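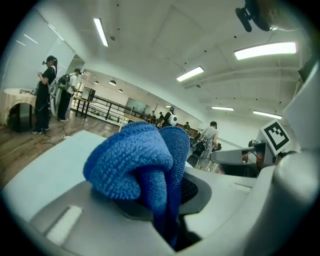
I look after a 13-unit apartment building called Isdale, and every spring I walk the whole place with a clipboard before the swamp coolers go on and everybody starts propping doors open. The list began as one page my predecessor Babar Dogar handed me along with the keys, and it has grown a lot (sorry, Babar). I carry very little on the walk: flashlight, a screwdriver with a flat tip, painter's tape for marking problems, a pencil, and a blue microfiber cloth, the nubby looped kind, which gets all crumpled and folded over on itself by the time I've gone up one stairwell. It does handrails, it does the little windows on the fire extinguisher gauges, and it's the best thing I've found for checking under sink traps. Run it around the pipe and you'll feel a slow drip sooner than you'll see it.

Below is this year's walk, done May 22, 2019, with my comments typed up the same evening while I could still read my own handwriting. OK means OK. FIX means I'm doing it or I've called someone. WATCH means I don't love it but it can wait until the June visit.

OUTSIDE

Front steps and landing: OK
The patch from last fall held up all winter! I was sure it would pop out. The nosing on the second step has a chip, but it's on the far side from the rail and you'd have to try hard to catch a toe on it.

Front handrail: FIX
Bottom bracket is loose again. I tightened it and it wobbled again within the hour, so the anchor has let go of the brick. Kamran Marwat is coming with the right drill bit, and until then there's tape on it and a note in the lobby.

Walkway lights: OK
All on at dusk. One of the globes has a colony of dead moths in it, which I'll get to when I have the tall ladder out for the gutters.

Gutters and downspouts: WATCH
North side is clear. The south side has that same sag over unit 4's window and it's holding maple seeds, some of which have sprouted. I cleaned it out as far as I could reach. It needs one more hanger, maybe two, and I'd like a dry day for that.

Dumpster area: FIX
Gate latch doesn't catch. If you let go it swings open into the parking spot next to it, and Irja Lehtinen has already been very patient about her car door. New latch is bought, it's on my kitchen counter.

Parking lot surface: WATCH
Same cracks as last year, a bit longer. I'd put off sealing until the tree guys are done at the back, no sense having their truck all over fresh sealer.

Hose bibs: OK
Turned each one on, let it run, turned it off, went back ten minutes later. The one by the bike rack used to weep at the handle and the new packing seems to have cured it.

HALLS AND STAIRS

Stairwell lighting: OK
Replaced one bulb on the third floor while I was there. Please, if you're a tenant reading this, text me when a light goes out. I don't mind at all, and I don't live on your floor.

Emergency lights: FIX
I hold the test button on each one and count to thirty out loud, feeling silly. The unit by the back exit faded before I got to ten. Battery's dead. The replacement is a standard size and I've ordered a spare as well this time.

Exit signs: OK
Nice and bright. Wiped the dust off the tops.

Handrails, inside: OK
Went up and down with the cloth wrapped around the rail. It's a good way to find splinters, it snags before your hand does. Nothing on the main stairs. A rough spot on the back stairs between first and second, sanded it right then.

Fire doors: FIX
Two of them are fine. The second floor door closes but doesn't latch unless you push it, and a fire door that doesn't latch is just a door. I adjusted the closer half a turn, it's better, it's still not right. Noman Orakzai did the closers originally and he knows their moods, so I've left him a message.

Things stored in the stairwell: FIX
A stroller, a bag of potting soil and a pair of skis. I know where they belong to and I've knocked. I really do understand, these apartments have about as much closet as a phone booth, but the stairs have to be clear. There's room in the basement cage and I'll carry things down for anybody who can't.

Carpet edges: WATCH
The strip outside unit 9 is starting to lift at one corner. Glued it. We'll see.

Extinguishers: OK
Needles in the green, pins in, tags in date. The cabinet on the third floor sticks, so I rubbed some candle wax along the edge and now it opens like it should.

BASEMENT AND LAUNDRY

Water heater: OK
No rust trails, no puddle in the pan. I felt along the relief line with a dry corner of the cloth and it came away dry.

Boiler room clearance: FIX
My own mess, I'm ashamed to say. Paint cans from the lobby job ended up in there in March and stayed. They're out now, and the ones I'm keeping are on the metal shelf across the hall.

Dryer vents: FIX
I pull the hoses off and look every time, and every time I'm amazed. The left one had a felt hat's worth of lint in it. Cleaned both, put new clamps on, and checked the flap outside with both machines running. The flap opens but it's lazy, so I'm swapping it.

Washer hoses: OK
Braided ones, no bulges. Turned the shutoffs closed and open again so they don't freeze in place.

Sump pump: OK
Poured a bucket of water in the pit and it kicked on right away. I love that sound.

Electrical panel: OK
Door closes, labels readable, nothing leaning on it. I did redo the label for the laundry circuit in marker, the pencil was nearly gone.

Basement windows: WATCH
One cracked pane behind the bikes. It's been cracked since before me, Babar says since before him too. Hammad Rana gave me a price for the glass and it's reasonable, I just need to get all the bikes moved on the same day.

INSIDE THE APARTMENTS

I only go in with notice and I keep it short. Smoke alarm, carbon monoxide alarm, under both sinks, window locks, bathroom fan, out.

Smoke alarms: FIX
Three were chirping or had no battery at all. New batteries in all of those. If yours goes off when you fry things, call me and I'll move it farther from the stove. Please don't take the battery out!

Carbon monoxide alarms: OK
Every one passed the button test.

Under the sinks: FIX
Slow drip at the trap in unit 6's kitchen. It looked dry as a bone under the flashlight and then I ran the cloth around the slip nut and got a wet spot the size of a dime. Hand tightened it, checked again before I left the floor, still a touch damp. New washer going in.

Window locks: OK
The one in unit 11 is stiff. A little dry lube and it turns fine.

Bathroom fans: WATCH
I do the tissue test, hold a square up to the grille and see if it stays. Unit 2's barely holds on. Could be the duct, could be the fan just getting old.

Faucets and toilets: OK
One running toilet, fixed with a new flapper before my coffee got cold. The tenant said it had been going since winter. Text me!

STUFF I NEED TO BUY OR CHASE

Battery for the back exit light, already ordered, plus the spare.
Dryer vent flap, four inch.
Gutter hangers, get three and have one left over.
Washer for unit 6, and I may as well get a bag of assorted.
Call Noman again if I haven't heard about the second floor door.
Ask Hammad if he can do the pane in June.
Fresh cloths. The blue one went straight in the wash with no softener, they stop picking up water if you use softener on them.

Next full walk is in the fall. The FIX items get checked off on the sheet by the mailboxes as I finish them, so have a look there before you call, and if something in your place isn't on this list, write it at the bottom with your unit number.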